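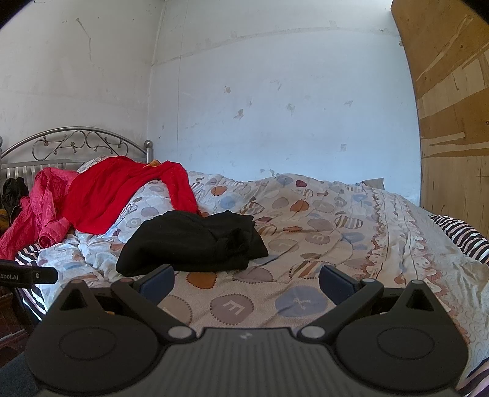

Teaching the picker to leave the quilt alone

Okay, so I promised a post on the cloth segmentation rewrite back in March and then went quiet, mostly because the rewrite turned into two rewrites and a week of staring at depth plots. It's in decent shape now, so let me get it all down before I forget which branch did what.

Quick refresher for anyone new: the project is called Bunwood, it's a side thing Ariel Castillo and I run in the evenings, and the goal is software that looks at clothes on a bed and decides where to pinch first. Folding is somebody else's headache (future me's, probably). We only want a grasp point, an approach direction and a finger opening, and we want them fast enough that you don't stand there wondering if the process died.

The first version was embarrassingly simple. Find blobs of color, throw away the biggest one because it must be the bed cover, pick the highest point on whatever's left. On a plain sheet this works great! I even demoed it and felt clever. Then you give it a gray quilt covered in brown and orange and lavender dots, with hearts and letters on it, and every single dot is suddenly a tiny sock. My log for one frame had 64 candidate garments. There was a black thing folded in the middle of the bed and it came in at number 40-something, behind a whole lot of polka dots.

So, fix number one: stop trusting color edges by themselves. A printed dot has a sharp outline and no height at all. A folded shirt has a sharp outline and a bit of a step in depth. I now compute both edge maps and only keep a boundary if the two agree along most of its length. That alone cut the candidate list on that same frame from 64 to 7, and I did a little dance in the kitchen.

It also broke something, of course. Quilts rumple. A good fold in the quilt has a depth step AND a shading change, so it passes the test and looks like a garment to the code. And the other way around, the red cloth lying over the mound of bedding kept getting merged with the mound under it, since the height was mostly coming from the bedding. The grasp point landed in a reasonable place on paper, but the planned finger depth was way too deep. We'd have pinched cloth plus whatever was under it.

Ariel's idea, which I resisted for days and which is clearly better than mine, was to stop asking "is this a garment?" and ask "does this patch look like the stuff around it?" You learn the cover's look from the frame itself: take 265 little patches spread over the bed, cluster them, and call the most widespread cluster the cover. The quilt's dots end up inside the cluster because they're everywhere. A rumple is still made of quilt, so it goes in there too. The red cloth isn't like its surroundings, so it stays out, and so does the folded black one.

Things that still go wrong with it:

Borders. Our quilt has a strip with a wavy pinkish-brown floral pattern running across it, and that strip looks nothing like the dots. The clusterer calls it a separate item, a long skinny one. I've added a check for regions that continue smoothly into the cover with no height change, and that gets it most of the time.

Stripes. Black-and-white stripes along the side of the bed: is it a sheet? A pillow? A shirt? I don't have a good answer. Right now anything striped near the bed's outline gets a low score and we move on with our lives.

Black on black. The fingers on our gripper are black with dark navy pads, and dark clothes look a lot like them to a color model. I used to mask the fingers with one fixed polygon, which was fine until I changed the opening and the pads moved out of it. The mask now gets drawn from the finger linkage angle every frame. If you do one thing after reading this post, please do that. I lost an entire evening to a "garment" that was a fingertip.

Things hanging off the bed. Clothes on the headboard are a different problem, because gravity has already done half the sorting and the approach has to come from the side. I've drawn a box over the mattress and anything outside it gets ignored. Lazy, but it'll do until the planner learns about sideways.

On the planner: the opening used to be whatever the garment width said, clamped. I swapped that for a small search, 1000 random poses near the best point, each scored on how much garment versus cover falls between the pads. It's dumb and I love it. The scoring is one array operation and the slow part is now loading the config file, which tells you something about my config file.

Code is on the drotport branch (named after the old laptop it started on, no deeper meaning). The replay viewer has been cleaned up too, so you can scrub through a recording and watch the clusters change color, with the rejected regions hatched. Press g to toggle the grasp scores. Press it twice if nothing shows up, I know, I'll fix it.

Next up is the pink crumpled stuff at the edge of the bed, where shiny wrinkles make the depth go all speckly. I've got a half-working filter and a strong suspicion I'm smoothing away the exact ridge I want to grab. If you've dealt with satiny fabric and a cheap depth sensor, leave a comment, I'd love to hear what you did.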